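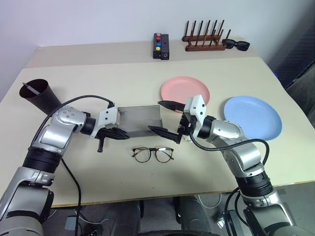
According to one early user of the Grumgate bench, a two-finger gripper should be judged by what it does with thin stock, as almost any design can hold a block. The remark is often repeated in the documentation of the Stirby comparison, a set of gripper trials run on paired robotic arms, and it accounts for the weight the comparison gives to sheet metal, plates and eyeglasses over the machined cubes used in earlier bench tests.

The Stirby comparison is a procedure for evaluating interchangeable gripper fingers and arm controllers on a two-arm tabletop station. It was drawn up at the Grumgate laboratory and is used there and at a second site, Strobel. The procedure covers finger shape, closing force, controller timing and camera placement. It does not cover suction tools or hands with more than two fingers.

Station

The station consists of two arms mounted side by side and facing a table with a wall behind it. Each arm ends in a white gripper housing with a pair of black fingers. Both arms work in a shared space near the middle of the table, where an object can be passed from one gripper to the other or held by both. The working view is taken from above the arm bases, looking out over the table.

Household objects are placed on the table with the test piece. They serve as items for later tasks and as obstacles. Plates with raised rims are used to check whether an elbow or wrist clears a low object while the gripper is occupied elsewhere. A drying rack with upright pegs is used for placement trials, in which a plate must be lowered between two pegs without contact on the way down.

Gripper fingers

The procedure compares three finger types. Straight fingers close along parallel faces and give the largest contact area on flat stock. Angled fingers reach over and under an edge and can pick up a sheet that is already off the table, but they carry load on a narrower strip. Padded fingers have a soft facing that tolerates small errors in approach angle.

On sheet metal, the main fault with straight fingers is rotation of the sheet about the grip line when only one edge is held. Angled fingers rotate less but can mark the surface. Padded fingers mark it least and slip most, particularly after the facing has picked up dust. The Grumgate notes recommend wiping the pads between sets and replacing them when the facing looks glazed.

Controllers

Two controllers have been tested. The Flikeo controller runs both arms from a single clock and sends gripper commands in the same message as the joint positions. The older controller at Strobel runs each arm separately and lines up the two streams afterward. With one arm working alone, the two give similar results. The difference appears in shared holds, where a small lag in one arm bends or twists a thin sheet before the other arm can follow.

Closing force is set before each set and is not changed during it. A limit is also placed on the pulling force between the wrists. If the limit is reached, both arms stop in position and the grippers stay closed. Releasing them at that point was the default in the first version of the procedure and was dropped after several sheets fell.

Trials and scoring

A full run consists of 154 trials. Sheet handling comes first, followed by passing, placement and small objects. Eyeglasses are included among the small objects for their thin temple arms, which give a poor grip surface and shift the balance of the object when folded.

A trial is scored as complete, partial or failed. A hold counts as complete when the object stays in both grippers for seven seconds with no visible slip. A partial score is given when one gripper loses contact and the other keeps the object off the table. Contact with any object other than the test piece is recorded separately and does not change the score.

Limitations

Scores from the two sites are not directly comparable. Strobel uses a lower table, which changes the wrist angle at the near edge. Cable routing also affects the results: a cable that loops over the elbow can pull on the wrist at full reach, and the procedure asks only that the routing be noted. Lighting is not controlled, and brushed metal is difficult for the cameras at some angles.

A later revision is expected to add a fixed lamp position and a test for curled sheet edges.

Categories: Robot end effectors | Bimanual manipulation | Test procedures

Page last updated in August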